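Course Handout 5: Plane Linkages and Pin Joints
Instructor: Nabil Geagea
Urndale Technical Program

Read this before the problem session. It replaces section 2 of the old Livwood notes, which used a different sign convention for input angles.

A linkage is a set of rigid bars, called links, connected by joints. In a plane linkage every point of every link moves in parallel planes, so the motion can be drawn on a flat sheet. One link is taken as fixed and is called the ground link, even when it is itself part of a moving machine.

A pin joint allows rotation and nothing else. It removes two of the three freedoms that a link has in the plane. A pin in a slot removes only one: the pin can turn and can also travel along the slot.
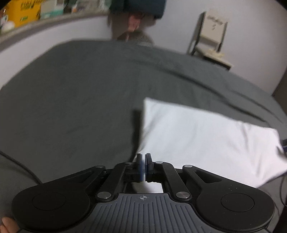

Fig. 1. Angled arms joined by metal pivot pins.

Mobility is found from the count of links n, pin joints p and slot joints s:

M = 3(n - 1) - 2p - s

For the four-bar linkage, n = 4, p = 4 and s = 0, giving M = 1. One input angle fixes the position of every link. If M = 0 the assembly is a structure. The formula ignores link lengths and gives wrong answers for some special layouts, such as parallel cranks with a redundant bar.

Grashof condition: let S and L be the shortest and longest links of a four-bar, and P and Q the other two. If S + L is less than P + Q, at least one link can make a full turn relative to another. The 1962 Ternska tables list lengths in this order.

Transmission angle is measured between the coupler and the output link. Keep it above 40 degrees in all design problems for this course.

Problems 1 to 5 go to Rehema Were. Show the mobility count before any position analysis.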